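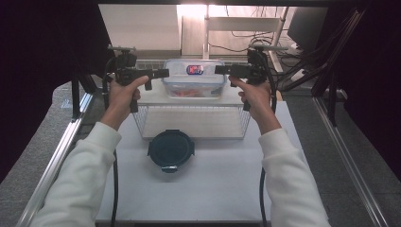 Hand-held grippers: comparing pads and finger shapes
Speaker notes, Vittoria Rinaldi, 2019-01-08

Opening

Say who did the work: Ebenezer Korletey and I ran the trials, Fiorella Sorrentino wrote the task list, and Bastien Besnard built the mounts. I'm giving the talk because the other three voted.

The question we started with was small. We had two finger sets, Nurden and Dorine, and wanted to know which one to order more of. Nurden fingers are narrow and have a hard rubber face. Dorine fingers are wide and blocky and take a soft pad. Both fit the same hand-held body, so the operator changes nothing else.

Mention that we work with a pair of grippers, one in each hand. Most of the published comparisons we read used a single arm bolted to a bench. Two hands change what counts as a good finger, as one can steady while the other lifts.

Slide 2: the tasks

Fiorella picked kitchen objects as everyone has an opinion on how to hold them. Each operator did 200 grasps per finger set. We had 11 objects: boxes with lids, bowls, a sieve, some cutlery. No liquids.

A grasp counted as good if the object was lifted, held for 2 seconds and put down where the operator meant to put it. Wobble was allowed. Regrasping wasn't.

Pause here if anyone wants to argue about the regrasp rule. Someone did at Unwood in July and it took up most of the questions.

Slide 3: stacks

Single objects told us very little. Both finger sets were fine on them. Stacks were where we learned something, so spend time on this slide.

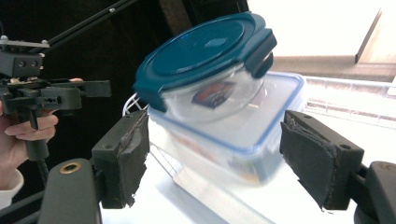

Rectangular container between the finger pads, round bowl with teal lid on top.

Points to make:
The grip is on the lower container only. Anything on top stays there by friction and by how level the operator keeps the wrist.
Wide fingers spread the load along the wall of the box. Narrow ones press in at one spot and a thin wall bends.
Look at the pads. The fabric is frayed along the edges. We now write down pad condition at the start of each session, and should have done so from the beginning.

Of the failed stack grasps, 54 were with the Nurden set. I have the Dorine number on the backup slide, but the pads were changed partway through that run, so don't quote one against the other without saying so.

Slide 4: cameras

Keep this short. The camera on the gripper sees the fingers and the object well and the room badly. Strong daylight washes out a white table. Ornella Donati suggested fixing the exposure by hand and we tried both ways. Fixed was better for the pads, automatic was better when the gripper turned towards the window. We have left it on automatic for now.

Fast moves blur. If the lid matters to you, ask the operator to slow down near the stack. 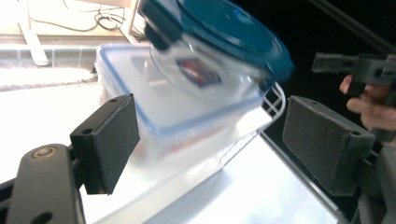
Does a softer pad always hold better?
Only up to a point. Soft pads helped on smooth plastic walls, but they let the box tilt when the weight sat off to one side.

Slide 5: what we would order

Dorine fingers for boxes and stacks. Nurden for cutlery and the sieve handle. Spare pads, more than you think.

Vitale controller: not tested yet. If asked, say the cable arrived and the bracket didn't.

Backup slides are the full table and Bastien's drawing of the mount. Leave the drawing up during questions.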